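Home | Setup | Kitchen Tasks | Support

4.2 Steamer task

1. Set the pot on the table within reach of both arms.
2. Start with the grippers open.
3. Run the lid step alone, then the bun step.
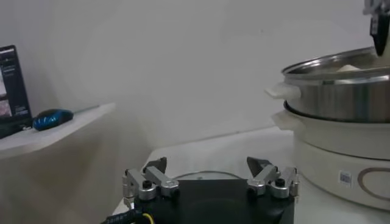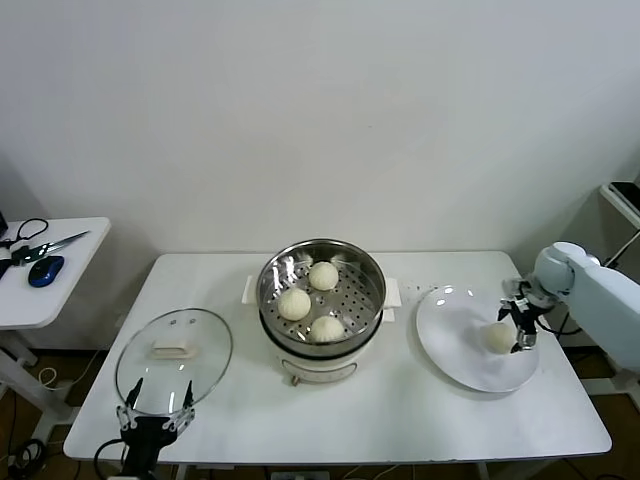
CAUTION: Keep hands clear of the pot -- the arms do not see you.

NOTE: Can it make dinner yet? No. Expect dropped buns, and stay nearby.

Comments

Vaughn Strickland: Lid took me 50 tries.

Imani Blackwood: Mine still squashes buns.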